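Toy library on Wysocka gets a second room

The toy library on Wysocka Street will open its second room to families in September. The new space is next to the old one and will be used for play on the spot, while the first room stays for borrowing and returns.

The library was started by Kaiwen Lei in a former shoe repair shop. It now has 575 toys in its catalog and almost 800 registered children. Many of them come from the Lokel apartment blocks on the other side of the tram line, where the homes are small and parents like to change toys often — some families visit after every school week.
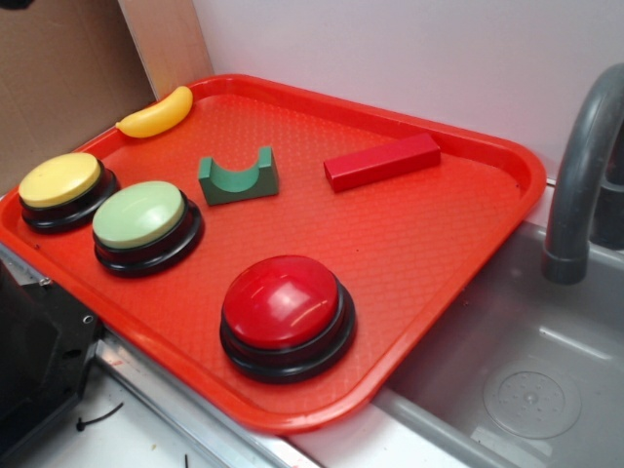 Small sets on trays are the main idea for the new room. A child takes one tray to the counter, plays as long as he or she wants, and brings it back to the shelf for the next child. The mix on each tray is chosen so that children of different ages can sit together. A younger child may want only to press the red, yellow and green buzzers, and an older one can build with the arched green block and the long red one, or take the toy banana to the play sink and start a kitchen game. Lei says that such mixed sets keep brothers and sisters at the same counter for longer than a box with only one kind of toy.

The furniture was paid for by the Pokesero bakery and by a spring sale of used picture books. The play counter was bought second-hand from Tetoletti, a children's café which closed last winter, and two fathers from the neighborhood carried it up the stairs.

Play in the new room will be free for members. Other families can also come in, but they are asked to register at the desk first. Toys with missing parts can be left in the box by the entrance — the library repairs what it can and takes the rest for spare pieces.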